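Home | About Us | Our Books | Reading Circle | Quotes Wall | Contact

About Prokari

Hi, I'm Felista Mfaume, and I run Prokari with my friend Roos Segers. We're a small children's book press and a reading club, and for the last few years we've also been the people behind the Quotes Wall, which is how most of you found us (hello!).

I grew up in a house with one shelf of books. My aunt had put them there and my brothers and I read them until the spines went. There was a book of sea stories missing its last chapter, and I made up so many endings for it that when I finally found a complete copy, in my twenties, I was a bit let down by the real one. I still like mine better. In mine the dog gets the boat.

I was a school librarian for a long time after that. Kids would come to the desk and say "do you have the one where the girl lives under the stairs and there's a fox," and I'd have to work out what on earth they meant. I loved that job. I kept a notebook of lines the kids read out to me because they thought they were funny or sad or just weird, and that notebook is where all of this started.

How the Quotes Wall happened

Roos and I met at a evening class on bookbinding, where we were both terrible. She had been typesetting catalogs and wanted to make something people would keep. I showed her the notebook, she took it home, and a week later she'd laid out the first twenty pages as a little booklet with wide margins so that you could write your own lines next to ours. We printed 255 of them, stapled crooked, and handed them out at the library's summer fair. Then people started mailing us their favorite lines, so we put those online, and that was the Wall.

There are 3,362 lines on it now. Every one has been checked against a real copy of the book by a real person, usually Caroline Waweru, who has the patience of a saint and a very good magnifying glass. If you've ever seen a line credited to three different authors on three different sites, you'll know why we bother. We give the title, the chapter and the edition we used, and if we can't find the line in the book, it doesn't go up. Please don't be offended if yours is still waiting! It probably means we've got a copy on order from somewhere far away. 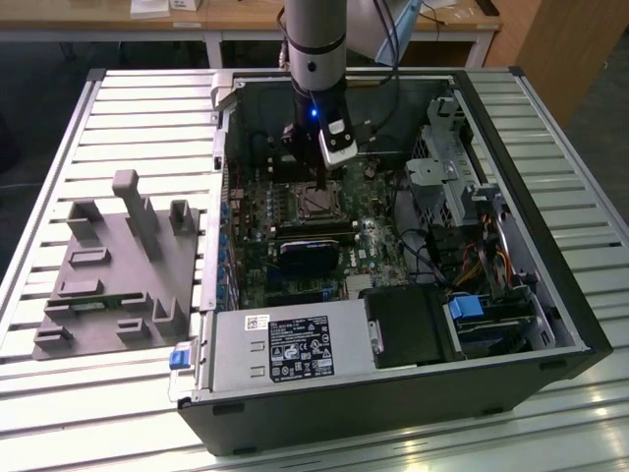 Stories about machines are the most requested thing in our Reading Circle, and have been for ages. I didn't see that coming, I was all set for dragons. The younger ones want a robot who is lonely and gets a friend, and the older ones want to argue about whether a robot could keep a diary. A gray arm reaching down into an open computer, with one little blue light glowing on its gripper, is pretty much where half of their own stories begin, except that in theirs the computer usually wakes up and has a complaint. One boy wrote four pages from the point of view of the memory stick. We read the whole thing out loud and people clapped.

The books we make

We publish 3 books a year, and that's on purpose. We tried more once and I nearly lost my mind. Each one gets a proper edit, a proper cover and a lot of reading aloud, because if a sentence trips me up at the kitchen table it's going to trip up a tired parent at bedtime.

Our best known one is Pusness, by Idrisa Mwaipopo, about a cat who believes she is the mayor. Idrisa sent us the first chapter with a note saying he wasn't sure it was for children. It's for children, and for my mother, who has given it to everyone on her street. The follow-up is written and he's redoing the ending, again. I've stopped asking.

Then there's Bundus, our picture book with almost no words in it. Faith Athumani drew every page with a brush pen and she'll tell you herself that she threw away more than she kept. It has 82 words in total. People ask if it was quick to edit and I have to laugh - we argued over one "the" for most of August.

And there's the Biwott series, short chapter books about a family that runs a ferry. They're good for kids who have just started reading alone and want something that looks like a grown-up book. The print is a decent size and the chapters are short enough to finish before lights out (or to claim you're finishing just one more).

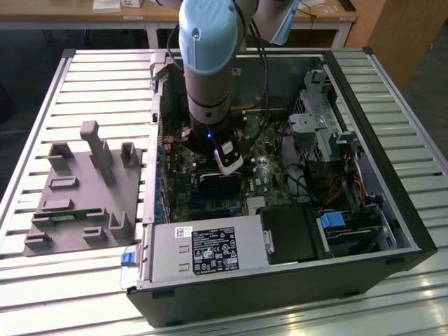

The arm, the open computer case and that little blue light again.

Reading Circle

The Circle meets at four in the afternoon in the front room, twice a month during the school year. You don't have to have finished the book. You don't have to have started the book! Somebody reads a chapter, we talk, we each pick one line we'd like to keep, and the best arguments are always about the lines. Last spring two sisters didn't speak for the whole walk home because one of them had picked the other's line first. They're both still coming.

Ages eight to thirteen is what we say, but bring your six-year-old if they can sit through a chapter, and grown-ups are welcome at the back. We've got juice and a big tin of crackers. If your child has an allergy just tell Roos when you arrive.

Sending us things

For the Quotes Wall, send the line exactly as it's printed, with the book, the author and the page number if you have it. A photo of the page helps Caroline a lot. Short is good. We do take the occasional long passage but it has to be a beauty.

For manuscripts, send the first chapter and a few lines about the rest. I read everything that comes in myself, mostly early in the morning with the dog on my feet, so I'm slow, but I do answer. We don't take poetry collections right now, sorry, we just don't know how to do them well. If you draw, write to Faith through the contact page. She looks after all our illustration mail and she likes seeing sketchbooks, even messy ones.

Teachers, we have a box of class sets you can borrow. You pay the postage one way and we pay it the other. Write to Roos and she'll tell you what's in the box this month, and please send back all the bookmarks, the kids made those.

Contact Prokari | © Prokari, all rights reserved | Back to top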